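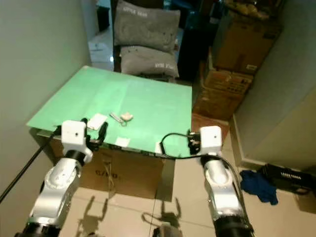 Relside household chores project: report to the Lolluvora fund, 30 March 2026

You asked in December whether the arms could tidy a table yet. They can tidy 21 small objects out of 55, given 3 minutes each and a following wind. Cloths remain beyond them. Hằng Phí clears the same lot while on the phone.

We have spent 700 of the travel money on replacement gripper pads, and would like to call that travel. Next quarter: keys, then cutlery. Ornville still wants a date for ironing. We have not given one.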